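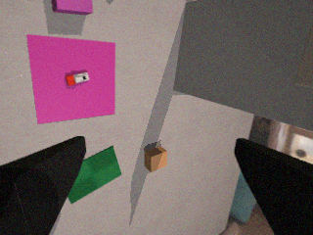 Wrist view, simulated cell, gripper open. Cube between and just ahead of the fingers.

GRIPPER COMPARISON: PRE-RUN CHECKLIST, SIMULATED CELL
Grippers: Ilta parallel, Villon parallel
Checked by: Noelia Bermúdez
Reviewed by: Unai Pacheco
Month: October

1. Gripper model loaded matches run sheet
OK. Ilta first, Villon second.

2. Both fingers in wrist view when open
OK. Fingers enter at lower left and lower right. Gap between them clear.

3. Target object visible before approach
OK. Tan-orange cube unobstructed.

4. Pads visible
Partial. Magenta pad clear of the fingers. Left finger hides one corner of the green pad. Accepted for cube pick. Recheck before any place task on green.

5. Upper view clear
FAIL. Large dark gray block covers the upper right. Same block must be present for both grippers or results do not compare. N.B. to confirm with the Villon mount.

6. Shadows
Comment. Long curved shadow passes just left of the cube. Leave shadows on for both sets.

7. Random seed
1770 for both grippers. Do not change between sets.

8. Trials per gripper
13. Void trials are repeated at the end of the set, same seed.

9. Finger close command
Ilta OK. Villon reports closed 2 steps early. Logged, open.

10. Controller version
Citance 4 on both. OK.

Reviewer comment (U.P.): Item 5 holds the Villon set. The Ilta set may run now. Send the item 9 log to Maite in Toledo before the second set is loaded.

Status: Ilta released. Villon on hold.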